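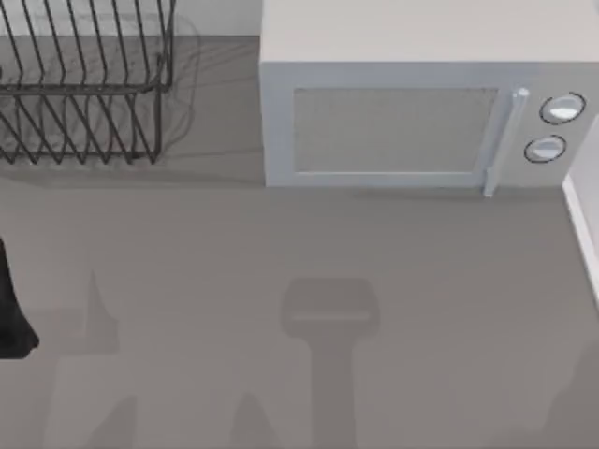
*Overhead view in the Mustel kitchen simulator, with a wire dish rack, a microwave oven and the tip of a gripper at the left.*

**Mustel** is a commercial simulation package for training and testing robot arms on household kitchen tasks. It is developed by Brodeo, a software firm based in Srithong, and is sold as a yearly license with a set of ready-made kitchen scenes. The package is used mainly by university labs and by small companies that build arm controllers and want to try them in software before moving to hardware.

Mustel covers counter-height work: opening and closing appliance doors, turning dials, loading racks, and moving dishes between surfaces. It does not model mobile bases or walking robots. Those are handled by a separate Brodeo product, Illeck, which reads the same scene files.

## Background

Brodeo began as a supplier of 3D models for kitchen showrooms. Its appliance models had working hinges and knobs so that shoppers could open doors on a screen, and several robotics customers asked to buy them without the showroom software. The first version of Mustel was a bundle of those models with a basic physics engine and no cameras. Camera output, arm control and task scoring came in version 2, which is the release most published user guides refer to.

The current release is version 3. It replaced the older renderer, changed the license terms, and dropped support for scene files made in the first version. A converter was offered for a time but is no longer listed.

## Contents of the package

A standard license includes the simulator, a scene editor, a task library and a set of arm models. The task library holds 300 short tasks, grouped by appliance. Each task consists of a starting layout, a goal state and a time limit, and can be run with one arm or with a pair.

Appliances are supplied as jointed models. A microwave, for example, has a hinged door, a bar handle and dials that can be turned, and each moving part has its own friction setting. Wire goods such as dish racks are built with their tines as solid shapes, so a plate can lean, slip or jam between them. This makes racks among the slowest objects to simulate, and the manual suggests using the simplified rack when dishes are not part of the task.

Counters, walls and appliance bodies come in plain finishes by default. Patterned stone, tile and wood grain are sold in an add-on pack, along with clutter items such as jars and cutting boards.

## Cameras and rendering

Every scene has an overhead camera, and users can add others at fixed points or attach them to an arm. The overhead view looks straight down at the counter. It often shows only part of the arms themselves, although their shadows may fall across the open surface.

Lighting is soft and even unless changed. Shadows are computed for all objects, including arms outside the camera's view, and can be turned off to save time. Some users train with shadows off and test with them on, a practice the manual advises against.

The version 3 renderer builds each image partly from earlier ones. This raises speed but can leave faint, see-through traces beside thin shapes, most often wire racks and whisks. A "clean stills" mode draws each image from scratch. It removes the traces and runs at about a third of the normal speed.

## Control and data output

Arms can be driven by script, by a trained controller or by hand through a pair of tracked grips. Hand-driven runs are saved with joint positions, gripper opening and all camera views, and can be replayed from a different camera later. Saved runs are stored in an open format, but the appliance models inside them are locked and will load only on a licensed machine.

Scoring is automatic. A task counts as done when every object is in its goal state and has stayed there for a short hold period - a door that swings back open does not pass. The scoring rules can be edited for each task, and results report which rule failed.

## Licensing and support

Mustel is sold per workstation. The lab license covers up to 10 workstations at one site and includes the scene editor. Single licenses do not include the editor, but scenes made elsewhere can be opened with them. Updates are free during the license year, and the software continues to run after that without them.

Support is by email, with a public forum run by Brodeo. Training sessions are held online on the first Saturday of each month and are open to anyone with a current license.

## Reception

Users have generally praised the appliance models, mainly the feel of hinges and dials under hand control. Setup is regarded as simple for labs that already use one of the supplied arms and slow for those that do not, as new arms must be described in a text file with few tools for checking it.

Common complaints concern the small number of free textures, the traces left by the default renderer, and the handling of water, which is limited to a flat surface in a sink or pan. Brodeo has listed pouring as a planned feature for a later release, with no date given.

## See also

- Illeck
- Robot simulation
- Dual-arm manipulation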